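Rechercher dans le manuel Mot-clé OK

Chapitre 8
La salle partagée : tables, passages, rangement

Objectifs du chapitre
- lire une pièce de travail avant d'y toucher
- distinguer surface de travail, surface de dépôt, zone de passage
- établir un plan de rangement simple, tenable sur une saison

Mise en route

Une salle partagée, tout le monde en a connu une. Atelier de quartier, arrière-salle d'association, local technique d'un lycée. On y entre à plusieurs, on pose ses affaires où il y a de la place, on travaille. Le soir, on reprend une partie. Le reste demeure. Au bout de quelques semaines le reste occupe la moitié des surfaces et on se plaint que la salle est trop petite.

Elle ne l'est pas, en général. Mal répartie, oui. Premier réflexe à prendre : ne rien déplacer. Regarder. Noter ce qui est posé sur les tables, ce qui est posé au sol, ce qui est appuyé contre les murs. Trois colonnes sur une feuille, pas davantage. Les meubles fermés viennent plus tard (section 8.4).

Le vocabulaire employé ici est celui du chapitre 2 : « plan », « fond », « passage ». Pour ceux qui l'ont sauté, rappel rapide. Le plan est toute surface horizontale à hauteur de main. Le fond, ce qui longe les murs. Le passage, ce qui reste pour les pieds. Un objet peut changer de catégorie dans la journée, c'est même le cas le plus fréquent : le carton arrivé le matin sur le plan, à midi par terre, le soir au fond.

Dans les salles où l'on travaille debout, le fond se remplit en premier. Cartons contre le mur, bidon d'eau à côté, seau près d'un meuble. Rien de grave tant que le passage reste libre. Les câbles au sol sont une autre affaire : ils traversent le passage, et personne ne les compte comme du rangement. À noter dans la deuxième colonne, toujours. Sur la table, surveiller les bouteilles. Deux bouteilles côte à côte suffisent à transformer un coin de plan en dépôt, les autres objets suivent.

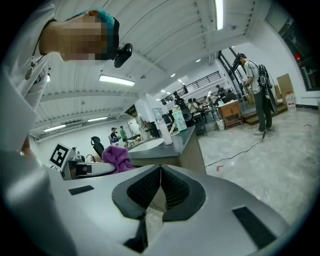 8.1 Le relevé

Durée : une demi-heure. Matériel : feuille, crayon, mètre ruban. Pas de photo au départ, on dessine, meme mal. Le dessin oblige à choisir.

Tracer le contour de la pièce. Placer la porte, les fenêtres, les prises. Ensuite les gros meubles, table et armoires, avec l'encombrement tiroirs ouverts (oubli classique : un tiroir ouvert mange du passage). Les chaises en dernier, elles bougent. Les sièges à roulettes, les dessiner avec un petit cercle autour, c'est leur zone réelle.

Reporter enfin les trois colonnes sur le plan. Une lettre par objet : T pour table, S pour sol, M pour mur. On voit tout de suite où ça s'agglutine.

Cas traité en fil rouge dans ce chapitre : le local Pritley, salle unique, utilisée par deux groupes qui ne se croisent jamais. Relevé fait en mars, refait le 8 août 1999. Entre les deux, les tables n'ont pas bougé, le fond a doublé. Le passage devant la fenêtre est tombé à 195 cm, ce qui reste confortable, mais la moitié des objets notés M n'avaient pas de propriétaire connu. C'est là-dessus que porte l'exercice de fin de section.

8.2 Dépôt ou travail ?

Question à poser devant chaque objet du plan : est-ce qu'il sert à la tâche en cours. Si oui, il reste. Sinon il va dans un bac. Le bac n'est pas une poubelle, c'est une attente. On prendra un bac ouvert, de taille moyenne, avec une étiquette lisible de loin. Les bacs Stetico du local Pritley portent la référence 2624, peu importe le modèle du moment qu'ils sont tous pareils et s'empilent.

Attention aux textiles. Chiffon, vêtement, tissu roulé en boule : ils cachent ce qui est dessous et se retrouvent partout. Un crochet au mur règle la question. Les boissons, même traitement, un endroit fixe hors du plan, près du point d'eau si possible.

Le gros matériel pose un probleme différent. Trop lourd pour le bac, trop haut pour l'étagère. On lui réserve une portion de fond, marquée au sol au ruban, et on n'y met rien d'autre.

À faire avant de passer à la section 8.3
Relever une salle que vous utilisez. Trois colonnes, un dessin, les lettres. Garder la feuille, elle resservira pour le calcul des passages.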